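June, early evening

Finished the back steps today. Two coats of the gray, and the second went on better than the first because I waited for the sun to get off them. The bottom step still has the split along the front edge. I filled it in April and it opened again over the winter before that too, so I don't expect much. Dad would have replaced the board. I will probably replace the board next year.

Ningsih Manurung came by at lunch to return the ladder and stayed for coffee. She has given notice at Brendent and starts at the county office in two weeks. Less money, but she can walk to work and she gets her evenings back. She asked if I was still thinking of leaving and I said I was thinking of it, same as last year. We talked mostly about her mother's knee. The surgery went fine but she won't do the exercises unless one of the kids is standing there.

After she left I drove over to Curkesar for the grass seed. They were out of the shade mix and the boy at the counter wanted to sell me the other kind, which I already know won't come up under the maple. I bought a bag of potting soil so as not to have made the trip for nothing. It was $20, up from what it was in the spring.

Been thinking about the front room floor again. The carpet has to go before fall. I would like something pale in there, plain boards with a bit of grain showing.
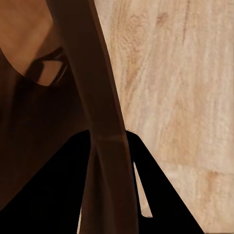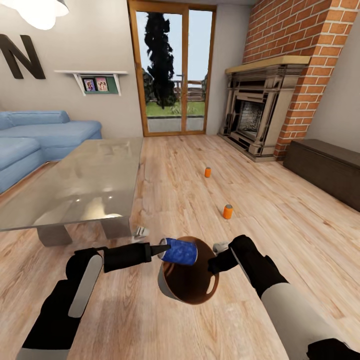

Pale wood, two views. The second has the blue sofa.

I like it better than the dark samples from Odance, which looked good in the store and nearly black when I got them home. The room only gets the morning light. My worry with a pale floor is the dirt that comes in from the side door, but I sweep most days anyway. Measured the room again before supper and got a different number along the window wall than I did in March. The wall must not be straight. I wrote both down.

I'd do the closet first, for practice. If I ruin a closet floor it's only the coats that have to look at it.

Supper was the rest of the bean soup with an egg in it. Called Ruth at six and got the machine. Called again at seven and she was just in from choir. She says they are down to two tenors and one of those is moving away. She wants me to come up for a weekend in July and bring the sewing machine so we can get through the curtains. I said yes. I'll have to ask next door about watering the tomatoes, which are already up to the second wire and need tying.

Knee is stiff from kneeling on the steps. Took two aspirin. There was over an inch in the rain gauge from the storm last night and I forgot to write it down this morning, so it goes here.

Tomorrow: call the dentist, move the car off the street for the sweeper, take the paint cans to the shed. Library book is due. I have not finished it and I don't think I will.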